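Gistlow clothes exchange opens again in July

The winter clothes exchange in Gistlow will return in July, and this year it will accept children's coats and knitwear as well as clothes for adults. The organizers hope to pass on 1,000 pieces before the cold months begin.

The exchange works in a simple way. Families bring clean clothes that they do not wear anymore, and for each piece they receive one paper ticket. A ticket can be used for any other piece on the tables, whatever its size or price. Last year 141 households took part, and many of them asked for more items for children.

"People think about sweaters only when it is already cold," said Hiu-tung Fang, who coordinates the exchange. "In summer they have time to look in the closet and decide. We want to receive the clothes when they are not in a hurry."

Sorting at home has already started in several streets near Chien Hall, where the exchange takes place.

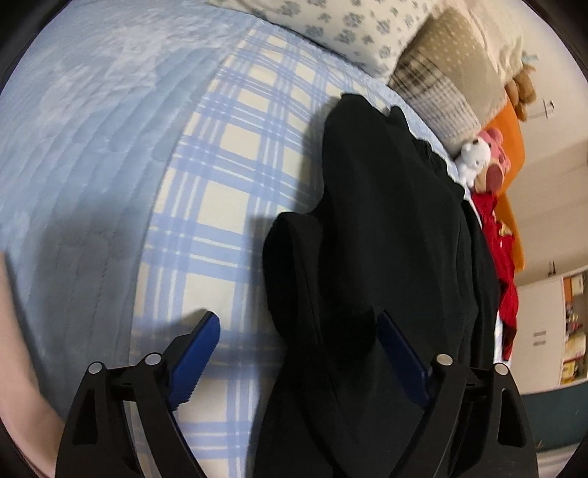
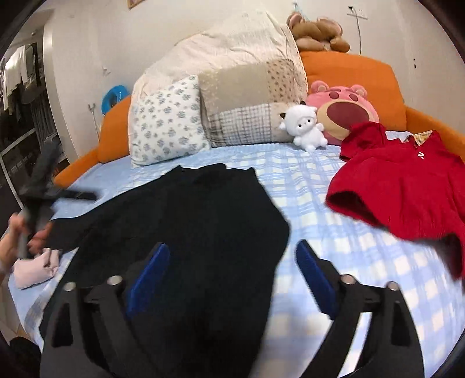
Clothes laid out on a bed during sorting at home.

Knitwear is the most difficult part of the collection, according to Jui-lin Tang, who checks the pieces at the entrance. Many sweaters arrive rolled tightly in bags, and small holes at the elbow or under the arm are discovered too late. She advises families to spread each piece on a bed first, as with the black garment next to the red one with the small checked collar, and to look at the sleeves in daylight. Dark colors need more attention – a pulled thread is hard to see on black wool. Buttons should be closed and pockets should be empty.

Pieces with a small defect are not refused. They go to a separate table with a yellow card, and visitors who like to sew can take them without a ticket. Shoes, underwear and bed linen are not accepted.

Each family can bring up to 100 pieces. Hangers are welcome, but they will not be returned. The local shop Fleteck is lending the clothes rails, and tea will be served near the entrance.

Clothes can be delivered at Chien Hall in the afternoon until 4 p.m. during the whole month. Tickets from last year are still valid.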